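4.2 Box transfer between two unlike hands

Most reports of two-arm transfer give a single success rate and leave it there. We have doubts about that number, including when we are the ones reporting it. A transfer can be scored as a success when the box reaches the far side of the table, whatever happened to it on the way. In the Kokarora protocol, which we follow for the outer loop of our trials, a box that is dragged, tipped over and then pushed into the target zone earns the same mark as one that is picked up and set down cleanly. We kept the protocol so that our results can be set beside earlier ones, but we also scored every trial a second time with a stricter rule of our own: the box must be lifted clear of the table, and it must not be released until the receiving hand has a grip.

The policy was trained on 84 teleoperated demonstrations. Of these, 48 use the same pair of boxes throughout and the rest swap one of them for a box of another size. We did not tune the starting poses. The operator was told to place the boxes anywhere both arms could reach, and we suspect that this instruction was followed loosely — the starting positions bunch toward the middle of the table, and a policy that has only learned the middle will look better than it is. The arms were not returned to a fixed pose between trials, and the lamp was left where it was, so the shadows of the hands cross the work area in a good share of the recordings. Figure 6 gives views from the head and wrist cameras.
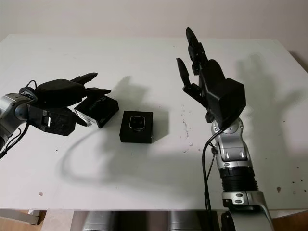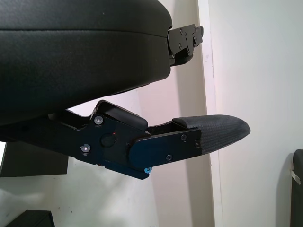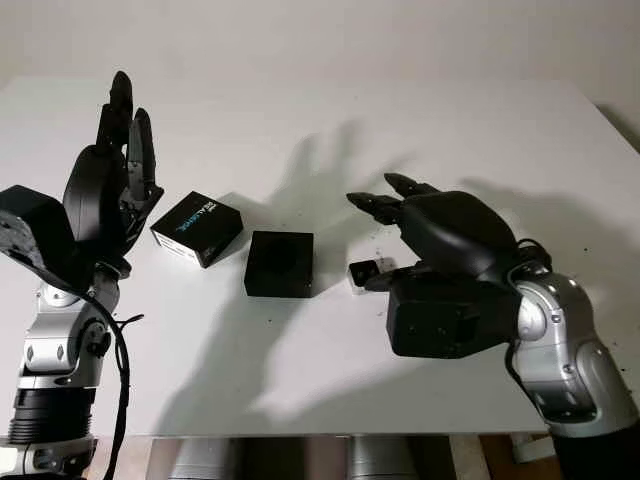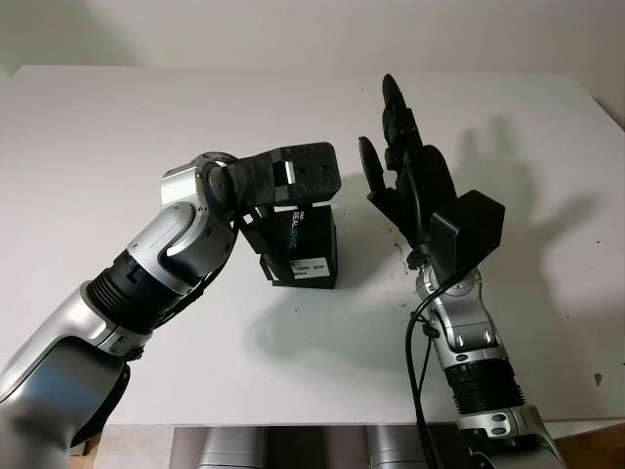
Figure 6. Views recorded during the box work. The second is from a wrist camera, the other three from the head camera.

Under the Kokarora rule the policy succeeded in 50 percent of test trials. Under the strict rule it succeeded in 15 percent. We do not think the second number is a fair measure of the method either, as it counts a short touch against the table as a full failure, but the distance between the two should worry anyone who has been comparing systems on the first alone. Both scores come from the same recordings, so the gap cannot be blamed on a change in hardware or lighting.

It is tempting to credit the wrist view for the trials that did pass. The Barneter baseline, which takes only the head view, did worse under both rules, and a reader could stop there. We would ask for more care. The baseline was trained with a smaller network and on an earlier version of our demonstrations, and we have not rerun it with those differences removed. When we blanked the wrist input at test time, our own policy got worse as well, but a network that has always had two inputs will usually suffer when one goes dark. That test says little about how much the view is worth.

A second concern is the scoring itself. Two of the authors labeled the trials, and both knew which policy was running. They disagreed most often on whether a box had cleared the table, a judgment that is hard to make from the head camera when a hand or its shadow lies over the near edge. We settled these cases by discussion, and we would not be surprised if the discussion leaned our way. A blind relabeling is planned for November, using the Randell annotation tool, and we will report any change in the numbers.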